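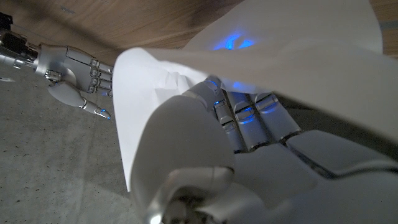

Papel blanco, arrugado.

Borradores que se quedan en papel

Archivado en: Cuadernos y costumbres
Tiempo de lectura: 4 minutos

Desde marzo escribo a mano el primer borrador de todo lo que pasa de una página. Antes lo hacía directamente en el ordenador, como casi todo el mundo que conozco, y no tenía queja. El cambio vino por una avería del teclado que tardaron dos semanas en arreglarme. Durante ese tiempo tenía que entregar un texto para el boletín de la biblioteca y lo empecé en folios. Cuando me devolvieron el portátil ya iba por la mitad y preferí terminarlo igual.

Lo primero que noté es que escribo menos. El encargo era de 900 palabras y en pantalla habría llegado a las mil quinientas para luego recortar. A mano me salieron 827 y apenas tuve que añadir un párrafo sobre los horarios de verano. Supongo que la mano se cansa y la cabeza se adapta. También noté que leo mal mi propia letra, sobre todo las erres y las enes, y que si dejo pasar más de tres días hay frases enteras que tengo que reconstruir por el contexto.

El papel importa más de lo que pensaba. Empecé con folios corrientes de impresora, que son baratos y no dan ningún respeto, y eso ayuda. Después compré un cuaderno Hoshino de tapa blanda. El papel es muy bueno, fino, de un tono crema, y durante un mes no escribí nada en él porque todo me parecía poco para ese cuaderno. Ahora lo uso para copiar citas. Los borradores han vuelto a los folios sueltos, que puedo tachar, doblar o tirar sin pensarlo.

Con la tinta me pasó algo parecido. Javiera Barrientos, que trabajó conmigo en la editorial y escribe con pluma desde el colegio, me regaló un frasco de Clirari y una pluma vieja suya. Las plumas tienen fama de ser delicadas y esta no lo es, aunque la tinta tarda en secar. En papel de impresora se abre un poco, las letras engordan y por el reverso se transparenta todo, así que solo se puede usar una cara. Quien arrastre la mano al escribir, como hago yo, acabará con el canto manchado y con alguna línea perdida. Javiera pone debajo un papel secante y lo va bajando según avanza. Yo lo intenté y me olvido siempre.

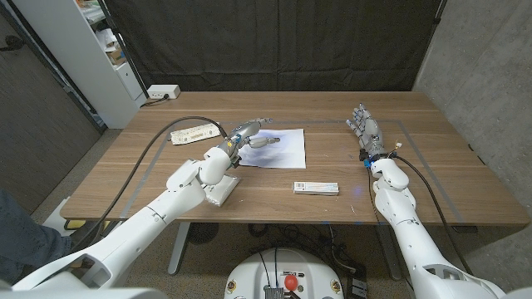
Al final he vuelto al bolígrafo para los borradores y he dejado la pluma para las cartas. Cartas escribo pocas: a mi tía, que vive en Sandcombe y no quiere saber nada del correo electrónico, y alguna felicitación. La última se la mandé el 4 de julio por su cumpleaños y le llegó tarde, cosa que me hizo saber por teléfono.

Mi método, si se le puede llamar así, es bastante simple. Escribo el texto de corrido, sin volver atrás, dejando un margen ancho a la derecha. Si una palabra no me sale, pongo una raya y sigo. Cuando termino lo dejo en una carpeta hasta el día siguiente. Entonces lo releo con un lápiz y apunto en el margen lo que falta o lo que sobra. Solo después lo paso al ordenador, y ese paso es ya una segunda versión, porque copiando se ven las repeticiones y las frases que no llevan a ningún sitio. En pantalla me cuesta mucho borrar un párrafo que está bien escrito y no hace falta. Cuando tengo que teclearlo entero otra vez, lo dejo fuera con bastante menos pena.

Hay inconvenientes. El más evidente es que no se puede buscar nada. El mes pasado perdí una tarde detrás de una frase sobre las estaciones de tren que estaba seguro de haber escrito, y apareció en el dorso de una factura del agua. Tampoco hay copia de seguridad. Probé a fotografiar los folios con una aplicación que se llama Zisino y que promete convertir la letra manuscrita en texto. Con la letra de Javiera funciona bien. Con la mía cambió «andén» por «ardor» y «taquilla» por «tequila» — el párrafo mejoraba, pero no era el mío —, de modo que la uso solo para guardar la imagen.

El otro problema es el espacio. Guardo los borradores hasta que el texto se publica y un poco más, por si acaso, y la carpeta ya no cierra. Del relato que estoy escribiendo ahora tengo 33 páginas, sin contar las notas, y no creo que vaya por la mitad. En casa me preguntan para qué quiero todo eso. No tengo una respuesta muy buena. De vez en cuando recupero una idea que había tachado, pero ocurre poco, y casi siempre compruebo que estaba bien tachada.

He leído artículos que aseguran que escribir a mano mejora la memoria y la concentración. Puede ser. Yo no he notado que recuerde mejor las cosas, y la concentración depende sobre todo de dónde deje el teléfono. Lo que sí ha cambiado es que me siento a escribir con menos pereza. No hay que encender nada ni esperar actualizaciones, y el correo queda en otra habitación.

Esta entrada también la empecé en folios, con el margen a la derecha y el lápiz después. Se quedó fuera un trozo largo sobre sacapuntas que quizá publique aparte, si consigo leerlo. Y si alguien conoce un bolígrafo azul que no deje grumos al empezar la línea, que me lo diga en los comentarios, porque los que compro ahora los dejan todos.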